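Grulter white sheet set, reviewed

I bought the queen set in April for $80 and have washed it every week. The label says 400 thread count. It feels smooth and a little crisp.
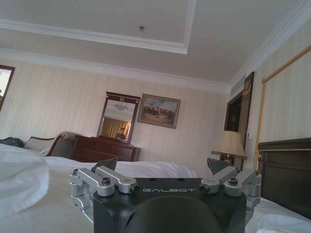
White sheets, pillow at the left, dark headboard at the right.

The fitted sheet holds at the corners. The flat one creases easily.
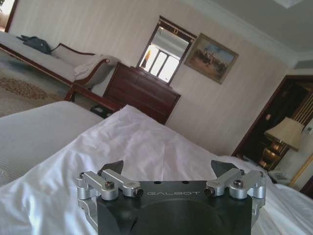 Creases in the sheet, chaise across the room.

Ironing helps for a night.
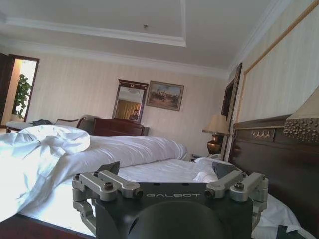
Pillowcases are roomy and close with a flap. My old Costache set cost $44 and pilled by the second month. I'd buy Grulter again, on sale. 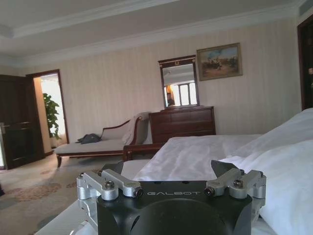
Shipping took nine days.

© Suditz Home Reviews | Contact | Back to top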